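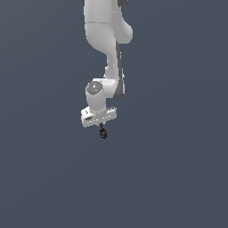

Party streamers are long strips of thin, colored paper. The paper is called crepe paper, and it is covered in tiny wrinkles. The wrinkles let it stretch a little when you pull it. If you hang a streamer from one point and let go, it drops straight down from the top, unlike the white arm, which hangs down in a bent shape against its plain blue-gray background. If you pin it at both ends, it sags in the middle and makes a curve. Decorators call that curve a swag.

## How are the wrinkles made?

Crepe paper starts out flat. At the factory, the damp sheet sticks to a big, smooth roller. A blade scrapes it off, and the paper bunches up against the blade in very small folds. Then it dries, and the folds stay.

You can feel them with your fingertip. Rub one way and the paper is bumpy. Rub the other way and it feels smoother.

## Why do people twist streamers?

A flat streamer is hard to see from the side. A twisted one shows its color from every direction. Twisting also uses up some of the length, so cut your piece longer than the gap you want to fill.

Here is how to do it:

1. Tape one end to the wall.
2. Walk backward slowly, turning the paper as you go.
3. Stop when you reach the other wall, and let the middle hang down a bit.
4. Tape the second end.

Two colors held together make a candy stripe. Three colors work too, but the strip gets heavy and needs more tape.

## Will the color come off?

It can. The dye in many kinds of crepe paper runs when it gets wet, and it can stain hands, walls, and tablecloths. Keep streamers away from drinks, and bring them inside if it rains. Keep them away from candles and hot lamps as well — thin paper burns fast.

## Can I use them again?

Yes, if they aren't torn. Take the tape off carefully, untwist the paper, and wind it around a cardboard tube. Very stretched pieces can be cut short and used for fringe.

*Written by Ye-rin Yoon. Jul 9, 2019*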